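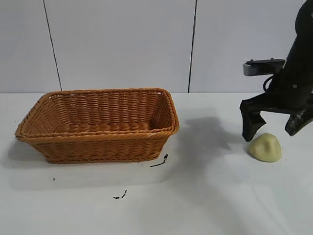 *Cesta trenzada sobre la mesa blanca.*

## Hilo: El vídeo de Turnum sobre la ordenanza de armas de Fedside

**norte_gris** escribió:

Abro hilo aparte porque el de los presupuestos se estaba llenando de esto. Anoche Turnum emitió la pieza sobre la ordenanza de almacenamiento seguro y el corte que circula dura cuatro minutos. En ese corte el presentador dice que el ayuntamiento va a "entrar en las casas" y que lo que hace falta en los institutos es rezar más. He leído el borrador entero, son ocho páginas, y no hay ningún artículo que autorice inspecciones en domicilios. Obliga a guardar el arma bajo llave si en la vivienda hay menores y pone multa si un menor se hace con ella. Punto.

Del rezo no habla, claro, pero es lo que se está comentando.

**calle_del_molino** escribió:

Yo vi el programa completo y no el corte. El presentador lo de "entrar en las casas" lo dice como pregunta a la concejal, y ella contesta que no. La respuesta se la comieron en el vídeo que circula. No sé si lo cortó la cadena o alguien en Liao.

**norte_gris** escribió:

El vídeo de Liao lleva el logo de Turnum y enlaza a su cuenta. Lo subieron ellos.

**calle_del_molino** escribió:

Vale, entonces retiro la duda. Me parece mal igual.

**tresbancos** escribió:

Voy en contra de la corriente. Tengo escopeta, la tengo guardada y no me molesta que me lo pidan por escrito. Lo que me molesta es el artículo 4. Dice "acceso razonablemente previsible" y eso lo puede interpretar cada juez como quiera. Si mi sobrino de 17 años viene en verano y sabe dónde está la llave, ¿eso cuenta? En Eken aprobaron un texto parecido y ahí pusieron "arma cargada o con munición en el mismo mueble", que se entiende a la primera.

Y sobre el rezo: soy creyente, voy a misa, y no veo qué tiene de ofensivo que alguien lo diga en la tele.

**pavesa** escribió:

> no veo qué tiene de ofensivo que alguien lo diga en la tele

Que lo diga, sin problema. Lo que no acepto es que lo ponga como alternativa a una cerradura. Yo también rezo y además cierro la puerta con llave. Mi hija está en el instituto y en junio tuvieron dos simulacros de encierro. La parte que más me dolió fue cuando dijo que los alumnos "aíslan al que es raro y luego se extrañan". Eso es echarle la culpa a los críos.

**tresbancos** escribió:

Ahí te doy la razón. Esa frase sobraba.

**km_cero** escribió:

Sigo pensando que la ordenanza es papel mojado. ¿Quién comprueba nada si no hay inspecciones? Se enteran cuando ya ha pasado algo. Para eso ya está el código penal del estado.

**norte_gris** escribió:

La multa es para después, sí. El borrador también incluye reparto gratuito de candados de gatillo en la comisaría, 400 para empezar. Eso es antes.

**km_cero** escribió:

Casi 400 se van solo en mi barrio. Es un gesto para la foto.

**pavesa** escribió:

Pues que se vayan. Si se acaban, que pidan más.

**calle_del_molino** escribió:

He escrito a Turnum pidiendo que suban la respuesta de la concejal. Me ha llegado un mensaje automático. Si contestan algo lo pego aquí.

Sobre el artículo 4, el plazo de alegaciones sigue abierto y se pueden mandar por la web municipal. tresbancos, lo de copiar la redacción de Eken lo mandaría tal cual, yo lo firmo aunque no tenga armas.

**tresbancos** escribió:

Lo mando esta tarde. Pondré el texto aquí antes por si alguien quiere cambiar algo.

**km_cero** escribió:

Yo mandaré la mía pidiendo que lo retiren. También vale.

**norte_gris** escribió:

También vale. El formulario pide número de padrón, tenedlo a mano, que la página caduca a los pocos minutos y hay que empezar de nuevo.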